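Penner opens remote robot training room in Gosulthorpe

Penner, the warehouse equipment company, has opened a room at its Gosulthorpe site where staff teach robot arms new jobs by steering them remotely. The room went into use in November and has two operator stations, each with a screen, a foot pedal and a hand controller that the operator moves through the air. The arm on the other end copies the motion.

The company says it has recorded 700 runs so far. Most of them cover one job, lifting small parts out of a tray and setting them down in a fixture. A run usually ends when the part is seated, but operators can also stop early and mark the attempt as failed. Failed runs are kept and stored separately.

Aaliyah Beaudoin, who manages the program, said the recordings are used to train software that will later move the arm without a person at the controls. Penner had been writing each motion by hand before this, and a new part could hold up a customer for weeks.

"The people on the floor already know how to pick the thing up," Beaudoin said. "We wanted a way for them to put that into the machine without having to learn to program first."

New operators do not start on a real arm. They spend their first sessions in a simulator called Jidden, which Penner licensed last year and then changed to match its own controllers. The simulator shows the arm from a viewpoint the operator can choose, and trainees are asked to switch between views while they work. They practice slow approaches, small turns of the wrist, and opening and closing the gripper at the right moment. Each trainee has to complete 45 runs in Jidden before moving to one of the stations.

Declan Mac Suibhne was among the first group to finish. He worked in packing at the Itham depot for six years and transferred to Gosulthorpe for the job. He said the delay between his hand and the arm was easy to get used to, but judging depth on a flat screen was not.

"You think you're right over the part and you're well behind it," he said. "I spent most of the first week just learning to come down straight."

Some operators prefer to guide the arm by hand, standing next to it and pushing it through the task with the motors set to give way. Penner allows this for slow jobs. Beaudoin said the hand-guided runs tend to be smoother, but the operator's arms often block the cameras, so they are less useful for training. The company is keeping both methods for now.

Operators work in shifts of two hours with a break after each one. Penner shortened the shifts after early trainees complained of sore wrists, and it has also replaced the first set of hand controllers with a lighter model.

A second room is planned for Itham next year. It will have the same equipment as the first, and Penner expects to fill the jobs from its own depots before advertising them. The company has not said how many people it will take on or what the room will cost.

Jidden draws only what an operator needs for practice, and Penner has left most of its settings alone. The backgrounds are plain, and trainees learn to read the position of the tool from the arm itself. In a close view, with the white fingers of the gripper at the lower right and the gray arm coming down from the upper left, the slim rod between them is a useful guide to the angle. Mac Suibhne said he still uses the close view to warm up before a shift.

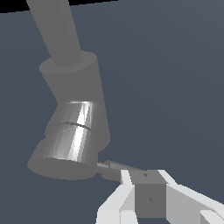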